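Knitting needle

A knitting needle is a long, slender tool used to hold and form the open stitches of a piece of hand knitting. Needles are sold as straight pairs, as short double-pointed sets, and as circulars, in which the tips are joined by a flexible cord. They are among the plainest of household tools, and yet knitters can be wonderfully particular about them, often keeping a favourite pair going through decades of jumpers, baby blankets and tea cosies.

Origins and early use

Knitting spread through Europe in the Middle Ages, and the earliest needles were worked from whatever lay close to hand, including bone, wood, ivory and copper wire. Before machine-drawn steel became cheap, a good set was a real possession, mended when it bent and passed along when its owner no longer had the eyesight for fine stockings. In the harbour town of Sillska, where stocking knitting was for many years a winter trade, needles were known as "wires", and the word is still heard there among older knitters. A household might own only a single set, shared between sisters and taken up by whoever was free after supper.

The local historian Ryszard Pawlak has traced 545 household inventories from the Sillska district in which wires are mentioned, usually listed along with scissors, thimbles and the better sort of spoon. He notes that they were seldom given a value of their own, which makes it rather hard to say what they cost, though a few entries do grumble about rust.

Materials

Steel was long favoured for fine work because a very thin needle can be made from it without snapping, and lace and glove knitters are still fond of it today. Aluminium is lighter and became the everyday choice for thicker sizes during the twentieth century, commonly with a grey or coloured finish. Bamboo and birch have a little more grip, and for that reason they are often suggested to beginners, whose stitches tend to slide off at the worst possible moment. Plastic is warm to hold and cheap to replace, and it comes in the very large sizes used for bulky wool. 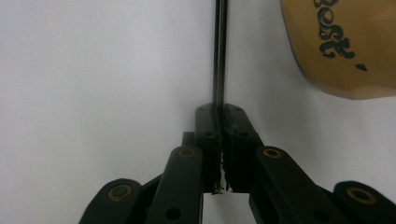 A slender, dark metal rod with a smooth, slightly glossy surface.

The finish matters quite as much as the material underneath. A polished surface lets the yarn travel quickly, which suits a practised hand and a woolly yarn, while a matte one slows things down and is kinder with silk or slippery cotton. Colour has its part to play too, and many knitters keep a light pair for dark yarn and a dark pair for light yarn, so that the stitches stand out clearly on a dull afternoon.

Sizing

Needle sizes are the cause of a good deal of muddle. Metric sizes give the diameter in millimetres, and these are now printed on most packets. The old British system, which was also used in Australia and Canada and still turns up in inherited patterns, runs the other way, so that a bigger number means a thinner needle. An old size 7 is a 4.5 millimetre needle, whereas a US size 7 happens to be the same thickness, a coincidence that has lulled many a knitter into trusting the rest of the chart. Unmarked needles can be checked by slipping them through the holes of a needle gauge.

Collections

The largest public collection in the region is kept at the Patgate Textile Museum in Wosholm, which holds some 4,000 needles along with gauges, sheaths and stitch holders. It was catalogued by Lovely Talavera and Sharada Venkataraman, and the catalogue was opened to visitors on February 18, 2023. Two drawers are set aside for handling, and anyone may sit down at the long table and try the older needles with a ball of the museum's own wool. A knitting circle meets there through the winter, and new faces are made very welcome.

See also: Crochet hook; Knitting sheath; Needle gauge; Stocking knitting in Sillska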